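Notebook, December, started 9:40 in the morning

Continued work on the celebrity news sorter. The question is still the same as last week: when an entertainment site writes that an actor "is moving" or "has bought a house", how often is it the first report, and how often is it an old report with a new headline? For this we use the Rarkwood archive, which now has 2,062 items after I removed the doubles. Before the cleaning I had hoped for more, but many items were the same agency text with only the title changed.

First task today was the house stories. I read 30 of them by hand, to have something to compare the sorter with. It is slow reading. The typical item has one new sentence, usually a quote from a "source close to the couple", and after this five or six sentences of history: when they married, where the other house is, what the film was. The sorter looks at the whole text and decides it is old. A reader would say it is new, because of the quote. I think both have a point, but we must choose one rule and write it down.

My suggestion for the rule: an item is new if it has a quote or a fact that is in no earlier item about the same person. The headline does not count. The age of the person does not count also, even if it changed because of a birthday (this happened in two items and the sorter was very proud of it).

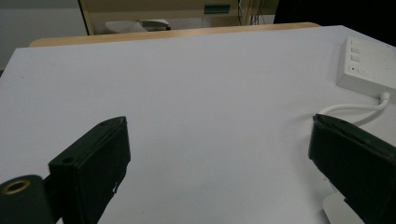
The second problem is names of places. Kendetham appears in the archive as a village, as a manor and one time as a film festival. The sorter puts all of them together, so a singer who performed at the festival is now listed as a home owner. I corrected it by hand and added a note in the places file. If somebody has a better idea than a hand-made list, please write it under this entry. I don't like hand-made lists, they grow and later no person knows why a line is in there.

After lunch I ran the sorter again with version 2 of the word weights. Stitero finished in the normal time, no errors in the log. The wedding stories look good. The divorce stories look worse than before, and I believe the reason is the word "split", which is also used for film income and for banana desserts in the party reports. I set its weight lower and will run again tomorrow.

Nørgaard export: still cuts the text at 2,000 characters. For short news this makes no harm, but the long magazine interviews lose their second half, and there the actor often says the thing which all the other sites repeat later. So the origin of the quote is missing and the sorter gives the credit to the wrong site. I asked for the full export again. Until it comes I keep the interviews in a separate folder and they are not in the numbers.

To do:
- write the rule for "new" in the shared file
- check the royal baby items, they have no dates
- rerun divorce stories with lower "split"
- ask if we may keep photo captions — they sometimes have the only correct spelling of a name

Stopped at 5:15. The archive copy is on the small drive, second folder.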